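3.2 Shelf and work surface

The storage task used a small freestanding shelf of the kind people keep on a kitchen counter for spices, tea and dry goods. We chose it over a wall cabinet so that the same unit could be set up at both sites, Clalldale and Ochoa, without drilling. The shelf stood on a light wooden tabletop with a black curtain behind it, and nothing was fixed to the wall.
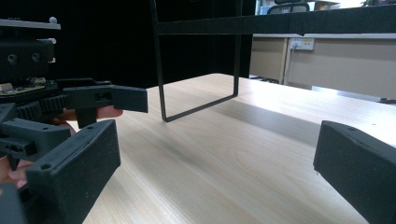 Figure 4. Black wire frame stand on the light wooden tabletop, with the curtain and office cabinets behind.

The shelf has two levels. In the written plan for the Skaver trials the lower level was reserved for items used every day and the upper level for the rest. In practice the split was hard to keep. The lower level is shaded by the one above it, and labels placed there are harder to read. Access is also worse, as a jar going onto the lower level has to pass under the upper panel.

14 Shares

Placement was scored on position only. An item counted as stored when its whole base was on the panel and it stayed upright after release. We did not score which way the label faced. Over the full study 1,000 placements were logged, of which around 600 were on the upper level.
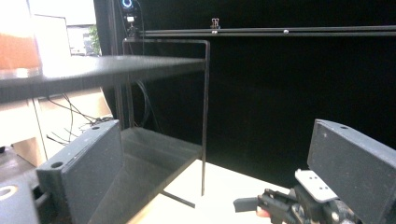
The open frame was a mixed blessing. Thin tubing leaves the contents in view from most sides, and this helped when the shelf was being refilled. It also gives little to stop an item that is set down too near the edge. We added a rule that no jar should stand closer than 2 cm to an open side, and the rule was kept for all later sessions at both sites.

3.3 Containers

Jars were taken from the Traltumik pantry list, which groups household containers by height and type of closure. Shorter jars were easy to put on either level. Taller ones were checked against the gap between the levels first, and where the fit was tight they were assigned to the upper level. Contents were dry goods only, and every jar was kept closed. Each session lasted 60 minutes and began with the jars on the tabletop and the shelf toward the back, leaving the front of the table free for sorting.
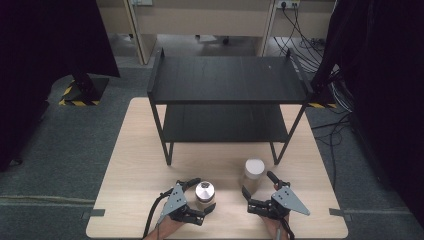

One participant at Ochoa remarked that she would never store jars by height at home, and that hers were arranged by what she cooked together, with the rice next to the lentils whatever the size of the jar. Similar remarks came up at Clalldale. We therefore treat the height rule as a condition of the study and make no claim that it matches household habit. Grouping by use is taken up again in Section 5.

2 Comments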